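Jars and Bottles: Sorting the Small Containers

Gallery 6 in the kitchen storage series, compiled by Primo Negri

Small containers cause more trouble in a cupboard than large ones. They differ in height and lid diameter, they hide behind each other, and the labels rarely face the same way. This page covers the work surface stage, where everything is out of the cupboard and a tray is on hand for grouping.

The surface is white and kept clear of anything that is not being sorted. Pale walls on three sides stop round jars from rolling off the back. 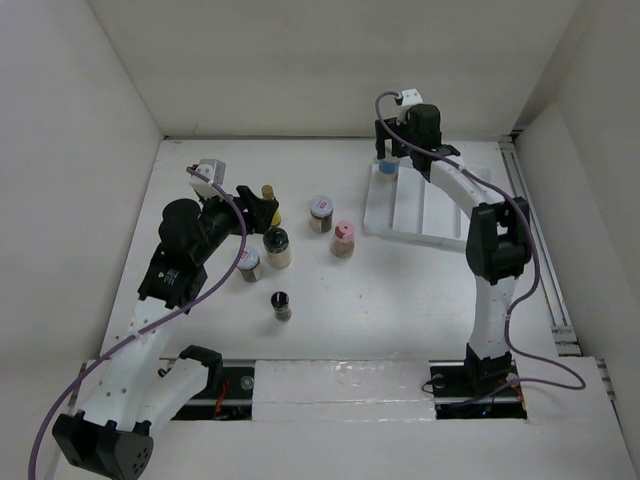
Jars and bottles with the white tray, which sits toward the rear on the right. 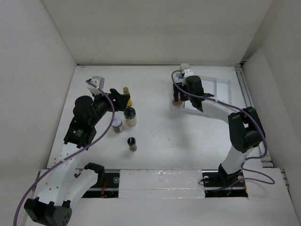 Left of center: a slim bottle with a golden-yellow cap, a wide clear jar with a black lid, a short dark jar with a whitish lid, and a small spice-type bottle with a black cap. The right-hand compartment of the tray is empty.

Sort by height first, then by lid width. Wide jars go to the back of a shelf and slim bottles to the front, unless the slim ones are tall enough to block the view. Lids should be wiped and tightened before anything goes back. A jar picked up by a half-threaded lid will drop.

Trays with raised rims are worth the space they take. The rim holds a tall bottle upright when the tray is pulled out, and a divider keeps two groups apart. Measure the inside of the cupboard before buying one and allow 2 cm of clearance at the sides — hinges take up more room than expected. A cupboard 30 cm deep will take most shallow trays lengthwise.

Drawers are covered in the next gallery, with notes on the Drotberg inserts and the older Irel racks.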